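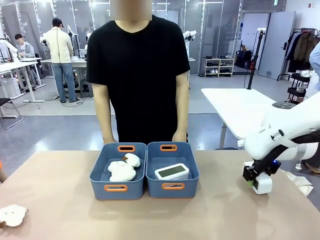
Attachment 1: sorting table, two blue bins with orange handles. Plush in the left bin, display unit in the right.

Ticket: bin contents don't match pick list
Opened by: Florin Mocanu
Area: sorting table
Priority: low
Status: closed

Problem
The Grullora list for this table calls for plush toys in the left bin and the small white display unit in the right bin. The list says 3 plush. The left bin has two in it, and the third is lying on the table near the front left corner. The list won't close with a plush missing, and it shows "bin L short" every time I submit.

Tried so far
- Submitted again after reloading the list. Same message.
- Swapped the left bin for a spare from the shelf. Same message, so I put the original back.
- Looked up the bin in Lillix. It is entered as a 14 liter bin with a limit of 5 items, so the limit is not what stops it.
- Put the third plush in on top of the other two. The list closed, but the top one sat above the rim and the bins would not stack.

Reply from Gelonon stock desk
The short message is correct. The list wants all 3 in the same bin before it closes. Please lay the largest one flat on the bottom and put the other two on top, end to end. Don't move any plush to the right bin - the display unit travels alone so nothing presses on the screen. Also check that it is standing up and not face down.

Florin, 2:40 pm
Repacked as described. Largest on the bottom, the other two end to end. All 3 are now below the rim and the bins stack. Display unit was already upright, left it where it was. List closed on first submit.

The white cloth at the right edge of the table is not on any list. Should it go in with the plush?

Reply from Gelonon stock desk
No. Fold it and leave it on the shelf under part number 400. It gets its own line in the July list.

Florin, 3:05 pm
Done. OK to close.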